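Veltetti HG-2 Paired Hand-Held Grippers
Demonstration equipment, Nenotport showroom

Product group: Teaching and recording tools
Sold as: pair (left and right)
Availability: on request

Overview

The Veltetti HG-2 is a pair of hand-held parallel grippers for recording two-handed tasks. The operator works with one gripper in each hand, and the jaws on the tool match the jaws fitted to the Benítez bench arm. Tasks recorded with the HG-2 can be replayed on the arm without changing fingers.

The set is on show at the Ananine open day at Nenotport. Visitors may watch a full recording session from the operator's side of the table and try the grippers afterward.

Demonstration task

The task on the bench is shelf handling with a mug and a white wire basket shelf. It was chosen for the limited clearance between the mug, the wire sides and the upper panel. The operator starts with both jaws open, approaches from the front of the table and keeps both wrists above the table surface throughout.
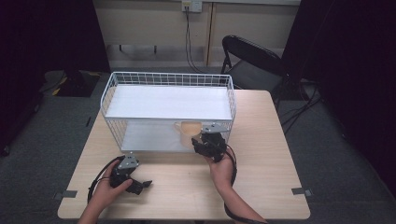

Two-handed work at the wire shelf.
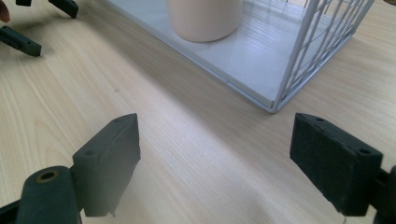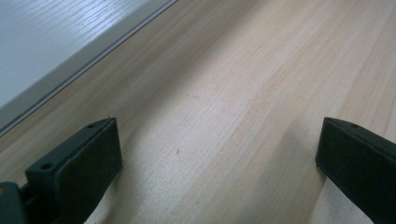
Jaws open over the tabletop.

Page last changed: April 1, 2023

Specifications

Jaw type: parallel, two fingers
Finger mounting: screw-fixed, replaceable
Finger finish: dark, matte
Connection: one cable per gripper
Recording unit: bench or rack mount, supplied separately
Rated finger life: 1,000 hours
Calibration interval: 1,000 recordings
Minimum age for hands-on trial: 16

Setup notes

The table must stand level and must not move during a session. Mark its position before the first recording. If the table is shifted, repeat calibration before continuing.

Route each cable to the outside of the operator's arm. A cable that crosses between the grippers will pull on the jaws at full reach. Leave enough slack for the operator to reach the rear edge of the table.

Check the finger screws at the start of each session. Fingers that have been removed must be refitted in the same orientation. Left and right fingers are not interchangeable between grippers.

Open day sessions

Each session takes 18 minutes and covers calibration, one recorded task and playback on the Benítez arm. Hands-on trials follow in order of sign-up at the Ananine desk. Closed shoes are required in the demonstration area. Bags and coats are to be left at the desk.

Visitors who want to test their own parts should send dimensions and weight in advance. Glass and liquids are not accepted.

Changes from the previous version

The finger set was revised in January. Fingers from the HG-1 do not fit the HG-2 mounts. Cables and the recording unit are unchanged and can be reused.

Supplied with the pair

Left gripper, right gripper, two cables, one spare finger set, hex key, calibration plate, printed manual.

Ordering

Orders and requests for a quote go through Ananine. State the arm model and the required cable length. Spare fingers are sold in sets only.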